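Norkeo support, ticket 900. Tutley centre: simulated rounds stall at the doorway, so night staff still walk theirs.
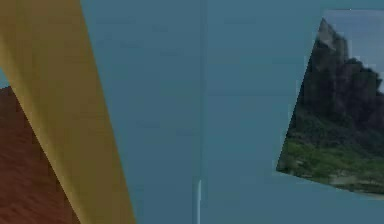

Page 2

Restarted the sim. Stalled again. 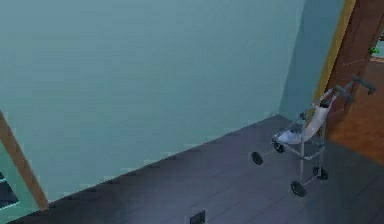
Who signs the rounds sheet for now? Night staff do, until we close this.

Clearance set to 70 cm. Rerun finished. Roster changes in September.

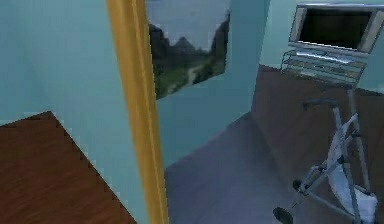
One of the night shift replied that they'd like to keep the 5 am walk.

Contact Norkeo support | © Norkeo | Back to top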